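Urley to change shelf-edge labels in convenience stores from August

2025-01-29

Urley, the convenience store chain, will replace the shelf-edge labels in its stores with a larger printed format, starting in August. The new label shows the unit price in the same type size as the selling price and moves the product code to the lower left corner.

The change follows a trial in the Vatireck and Sotia stores, in which 2,705 labels were replaced. Of these, 1,082 were on snack and soft drink bays, where pack sizes vary most and where customers most often asked staff for a price per 100 g.

"Customers were comparing two packs of different weight and had to work it out themselves," said Marijke Van Wijk, head of store operations at Urley. "The figure was on the old label, but in type too small to read at arm's length." 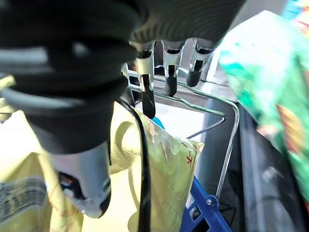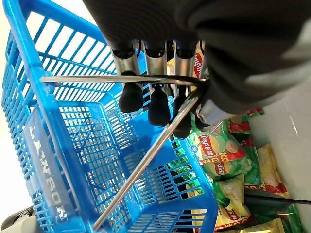
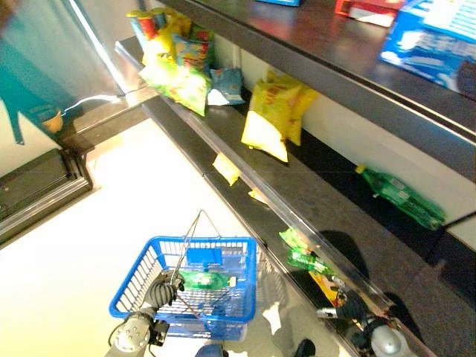
Pendo Makori

Labels are printed on matt card and held in a clear strip that clips to the existing shelf lip. No shelving is altered. Wire racks will take a separate hanging holder, supplied by Petrenko, which also made the strips used in the trial.

Stores will be changed over in four stages — ambient goods first, then chilled, frozen and household. Each stage is expected to take two nights per store. Prices will not change as part of the work, and the old labels will stay in place until the new ones have been checked against the till file.

Multibuy offers will continue to be shown on a separate yellow card. The unit price on that card will be worked out on the offer price — the trial cards used the single-pack price and were withdrawn.

Large-print price lists will remain available at the till on request.

Press enquiries: Aqeel Hashmi, Urley press office
Trade and supplier enquiries: Faith Mussa, store operations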